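Kernholm Letter > Money > Public Finance

Search this site Enter keyword Go

Tsai's second loan: who is it for?

21/10/2022

The finance ministry in Tsai says it has a deal. Kernholm will lend it 200 million crowns, paid out in two parts, with the first part due in February. The ministry calls the terms "friendly." It hasn't published them.

We have been here before. The last loan was also friendly, and it came with a fee schedule that only turned up in the annex to the budget, on page 1718 for those who enjoy that kind of reading. The money was meant for small firms. Most of it went to cover interest on older debt held by the Drillis state bank, and the small firms got a brochure.

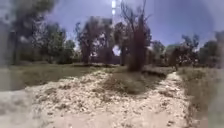 A gravel track splits in two ahead of the trees.

Supporters say the new loan is different and point to the 10-year term. Maybe so. A long term makes the yearly payment look small and leaves the total bill to whoever is in office later. The ministry was asked for that total and replied that it would depend on the rate. Asked for the rate, it said talks were still going on. So what exactly was signed?

There is also the matter of the guarantee. Under the draft, road toll income from the Prirnon district backs the loan if the budget falls short. The district council was sent the text after the announcement, with a cover note thanking it for its support. It had not voted on anything. 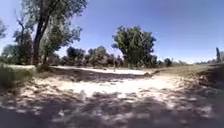
Ans Peeters thinks this is too harsh, and wrote in to say that a country with bills due in February can't wait for perfect paperwork, that Kernholm was the only lender to answer, and that a bad loan still beats unpaid pensions. Fair enough on the pensions, though the draft doesn't mention them anywhere. It does set aside money for "advisory services," under budget line 3181, with no adviser named.

Contact the editors | Copyright Kernholm Letter | Back to top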